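Progress report to the Drelby Fund
Project: Root signaling under short drought in quinoa seedlings
Prepared by Roxana Cuervo, Homstead Plant Growth Lab
July 4, 2019

Since our February report the project has moved from setting up to real growing, and we're very happy with how it is going! Both walk-in chambers are running on the full light program, the first complete drought cycle is finished, and we have a signal in the roots that we did not expect to see this early.

Chambers and lighting

You'll remember that the second chamber was holding everything up. The humidity would not stay put after lights-on, and seedlings on the top shelf were always a little ahead of the ones below. Lợi Bùi rebuilt the airflow plan from scratch, moved the return vent and added baffles under each shelf. The top and bottom shelves now track each other closely enough that we've stopped rotating trays every morning, and that gives us back a good part of each working day.

The light recipe has changed a little too. We had planned to jump straight from dark to full daylight. We now ramp up over the first part of the morning, with more blue at the start, and the seedlings are shorter and sturdier for it. Leaf curl on the Kuvumby line has almost gone away.

Growing and scoring

We sowed about 2000 seeds across the two lines, Kuvumby and Ccori. Germination was strong in both, though Ccori came up more slowly, and one batch had to be resown after a pump stopped overnight (the alarm now goes to two phones). From the plants that made it through the first drought cycle we selected 397 for root imaging. Every one of those has a paper score sheet as well as a file in the database. We went back and forth on the paper, but it is quick, it survives a damp bench, and two scorers can work on the same tray without waiting for a screen.

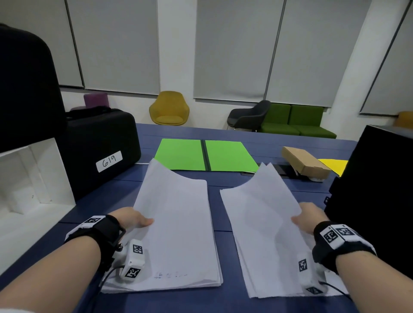 Paper stacks at the table, both lifted at the corners.

Entering the scores is the slowest part of the work right now. Kuvumby is fully entered and checked. Ccori is a little over half done, and we expect to finish it before the second drought cycle ends.

What we're seeing

In Kuvumby, the calcium signal moves up from the root tip very soon after water is withheld, well before the leaves show any stress. In Ccori the same signal starts later but lasts much longer. We had guessed the lines would differ in strength, so a difference in timing is a lovely surprise and a much more interesting question. It is still one cycle of data, and I'd like to see it repeat before anyone builds on it. Lợi has already set up a split-root test to find out whether the dry side alone can set the signal off.

Budget and schedule

Spending is on plan overall. The baffles and the new pump came out of the repair line, which is now low, and I would like to move part of the unspent travel money there if the Fund agrees. Imaging is slightly behind after the resowing. Everything else in the work plan is on time.

Next steps

The second drought cycle is under way in both chambers. After that come the split-root test, the rest of the Ccori imaging and a first draft of the methods paper. You are very welcome to visit while the plants are in the chambers, and Lợi would be glad to show you the live root imaging. Please send any questions on the budget change to me directly.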